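Search the site Enter keywords Go

About Detton

Detton is a small record label and rehearsal house, and we put out music by people who would be making it anyway. Folk, noise, brass, bedroom pop, one very long organ piece that we still love to bits. If it made us stop washing the dishes and turn up the stereo, it had a good chance of ending up in our catalog!

The label was started by Poul Snorradóttir and Bjartur Ingvarsson, who had been playing together in a band called Billard (yes, spelled like that, the printer got it wrong on the first poster and it stuck). Billard had an album finished and nowhere to send it. Poul had a cassette deck, Bjartur had a long Christmas break, and between them they dubbed 103 tapes in real time, one after another, and folded every sleeve at the kitchen counter. They were gone by the end of January. A friend's band asked if we could do the same for them, and then another one asked, and we needed a name to write on the spine.

These days we have 7 acts on the label and the tapes have mostly given way to CDs, though we still run a cassette or two each year for the people who write in and ask for them. We do short runs. The biggest so far was Naylor's second album, at 2149 copies, and we were up half the night stuffing envelopes with the radio on. The smallest was a lathe-cut single that we would rather not discuss until the surface noise is fixed.

Downstairs from the office we have two rehearsal rooms. Room A has the good drum kit and the piano. Room B is smaller and a bit boxy, but singers seem to love it, and there is a window. Both are open to anybody, signed or not, and we try to keep evenings free for bands with day jobs. Clemex, who joined us this fall, wrote nearly their whole record in Room B on Tuesday nights, and if you listen closely to the third song you can hear the radiator come on.

People ask how we choose what to release. We listen to everything that comes through the mail, start to finish, both of us, usually with a notebook going. We got 273 demos this year and we're so happy about that, even if the pile by the stairs is getting silly. We can't write back to everyone as fast as we'd like, so please be patient with us. You don't need a fancy recording. A song taped in a hallway is fine. Put your name and phone number on the tape or disc itself as well as on the box, as the two do get separated.

We split the money down the middle with the artist once the pressing is paid for, and the artist keeps the master. There's a one-page agreement and you can read it before you even send us a demo, just write and ask.

Coming up in the new year: the Clemex record, a reissue of the first Billard tape with two extra songs, and a run of supper shows in the big room upstairs. We're really excited about those. Two acts a night, soup and bread first, then the music, with everyone sitting at the long tables. Come hungry and come early!

Page last updated 15 December 2003

Recent items
- Clemex finish mixing
- Naylor: second album back in stock
- Rehearsal room hours for December
- Sending us a demo
- Billard reissue, track list

Contact Detton | Copyright 2003 Detton | Back to top

Supper show tickets cover your seat, both sets and as much soup as you can manage, and you can pay at the door or by mail. Bjartur is cooking for the first night and has been testing recipes on the rest of us all month (the leek one is a winner). We'd love it if you brought your own bowl and spoon, and a fork too, a plain four-pronged one will do nicely, for whatever comes out of the oven after the soup. Doors are at six and the first act plays once the plates are cleared.

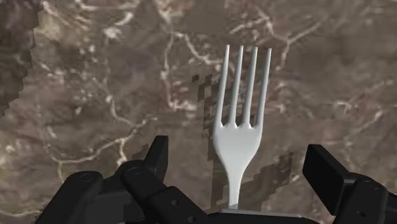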